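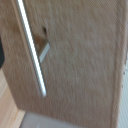 Wrist cam, close to a cabinet door with a bar handle. Soft focus, shiny metal, wood grain everywhere – pretty typical input for the handle finder.

barta

Handle finding and door opening for a wrist camera. Part of the Stakmont stack, though it'll run without the rest of it if you don't mind writing a config by hand.

Last updated 21 August 2024

What's in the repo

Barta takes a colour image from a camera on the gripper, finds the handle, estimates which way it runs, and gives you back a grasp axis plus a confidence. A second node takes that axis and does the approach, the grasp and the pull. You can use the first without the second (I know of one group at Sernmont who do exactly that and feed the axis into their own planner), but the second won't do anything useful without the first.

I started writing it because the head camera pipeline we had in Stakmont kept losing handles the moment the arm got in the way. Once you're close, the wrist view is pretty much all you've got, and the wrist view is ugly. It's blurry, there's no horizon, and half the time you're looking at one big slab of wood with a shiny stripe on it. So the whole design assumes you can't see the edges of the door and you don't get a sharp picture.

Install

You'll want Python 3.10 or newer and a working Stakmont workspace. Clone into src, then:

pip install -e .
stak build barta

If the build grumbles about missing message types, you've got an old stak_msgs. Pull, clean, build again. A clean build fixes more than it should, sorry.

There's a CPU-only path as well. It's fine for the line stage and painfully slow for the mask stage, so set mask_every_n to 6 and live with it.

Quick start

barta find --camera wrist --show
barta open --dry-run
barta open

Please do the dry run first. It prints the approach pose and the pull arc and doesn't move anything. If the arc swings toward the hinge side you've got your door handedness flipped, and it's much nicer to learn that from a printout.

How it works, more or less

Stage one is a small segmentation net that marks pixels as handle, mount, or neither. It was trained on 2000 labelled wrist images, all cabinets and drawers. The mount class was a late addition. Before that, the bits that join the bar to the door got lumped in with the bar, and the fitted axis would lean off to one side. A duller tab sitting next to a bright rod looks like part of the rod if you squint, and the net squints a lot.

Stage two fits a line through the handle pixels. Nothing fancy, it's RANSAC with a prior that handles are long and thin. I had a learned version for a while and took it out again. It was a touch better on the test set and I could never tell why it was wrong when it was wrong.

Stage three looks for the shadow. A bar that stands off the door usually throws one on the wood beside it, and if we can find a soft dark line parallel to the fitted axis, we bump the confidence. It doesn't give you a distance! People keep asking. You'd need to know where the light is, and I don't. Get the standoff from your depth sensor, or set it in the config, or let the approach node creep in on contact.

Stage four is the bit that moves. It lines the fingers up across the axis, comes in slowly, closes, checks force, and pulls along an arc. The arc radius starts as a guess and gets updated from wrist forces as the door moves. The default cap is 8 newtons of sideways force before it gives up and lets go. You can raise it. I'd rather you didn't unless you own the cupboards.

Config

Everything lives in config/barta.yaml. The ones you'll probably touch:

handle_min_length_px: shortest line we'll accept, default 55. Lower it for little knobs and stubby pulls, but expect more junk.

highlight_clip: how much of the blown-out highlight gets squashed before the mask stage. Polished metal wants this higher. Brushed or painted handles want it near zero.

ignore_self: masks out the regions where your own fingers show up. You need to redo this if you change fingers, and I mean every time. The tool is barta selfmask, it takes a couple of minutes, and you wave the arm about in front of something plain while it runs.

grain_filter: on by default. See below.

hinge_side: left, right or auto. Auto is okay, explicit is better.

release_on_slip: if true, the gripper opens when it feels the handle sliding. If false, it squeezes harder. I've left it true.

The grain filter

Wood grain was the big headache for months. Faint parallel streaks running across an entire door are, as far as a line fitter is concerned, a great big pile of handles. With a confident mask it doesn't matter, but when the mask is patchy the fitter goes shopping for extra support and grain is always in stock.

The filter is simple. It looks at how the streaks are oriented over the whole image, and if there's one dominant direction it penalizes thin low-contrast lines along it. Bright, wide lines are left alone. The failure case is a wooden handle running with the grain on a wooden door, where it'll happily throw the handle away. Turn it off for those and bring a sharper camera.

It also does something odd with crosshatch texture, which we mostly see as a compression thing on certain cameras. You'll get two dominant directions and the filter just bails out and does nothing. That's on purpose. I tried handling it and made everything worse.

Things that go wrong

Dark stuff at the side of the view. Usually it's a finger, sometimes it's a fridge. If ignore_self is stale, the net can call a dark vertical band a handle, and then the arm tries to grab itself. The planner refuses, loudly. Redo the self mask.

Holes and screw heads near the mount. A small dark spot close to the bar can split the mask in two, and you end up with a pair of short segments that each fall under the length limit. There's a merge step now that joins segments if they're collinear, so this one's much rarer than it was. If you still see it, send me the image.

The other colour problem: pale doors with pale handles. Beige wood is fine, warm tones against cool metal are about as good as it gets. White handle on a white door, good luck. We're working on it.

Handle runs out of view. Barta reports the visible end and flags the other one as open. The grasp point gets picked on the visible part, a bit in from the end. If you'd like it centred on the real bar, back the camera off and run find again before you commit. There's a --recentre flag that does this for you, provided there's room behind the arm.

Blur. Motion blur, focus blur, it's all the same to us. The net saw plenty of both in training, and I'd honestly leave autofocus off, since hunting mid-approach is worse than steady mush.

Data

The labelled images live in their own repo, barta-data, pulled in with barta fetch. Most of it was collected in the test kitchen at Bustovbridge, with a smaller set from Sernmont that I keep as a held-out split. Please don't train on the Sernmont split and then tell me your numbers are amazing.

Labels are polygons, handle and mount separately. Shadows aren't labelled. Where the blur makes the edge of a bar ambiguous, the labelling rule is to go down the middle of the fuzz, and yes, people disagree about where the middle is.

The mix is heavy on bar handles. Cup pulls are thin on the ground, knobs are only so-so, and there's hardly any of those push-to-open doors, for obvious reasons. If your cupboards are full of cup pulls you'll want to fine-tune. Around 200 images was enough when I tried it.

Not in here

No drawers with soft-close dampers. They open, but the arc estimator thinks there's a hinge somewhere and gets confused on the way back.

No closing. Barta opens doors and that's it. There's a half-finished close branch that you're welcome to poke at.

No people detection whatsoever. Whatever safety setup you normally run, keep running it.

Contributing

Open an issue before a big pull request, please. For small fixes just send them. If you're reporting a bad detection, attach the raw wrist image and your barta.yaml. The overlay with the lines drawn on is nice to look at but I can't rerun anything from it.

Tests are in tests/, run them with stak test barta. The slow ones need the data repo and are skipped if you haven't fetched it.

Licence

Code is MIT. Data is CC BY 4.0. The trained weights are under the same licence as the data.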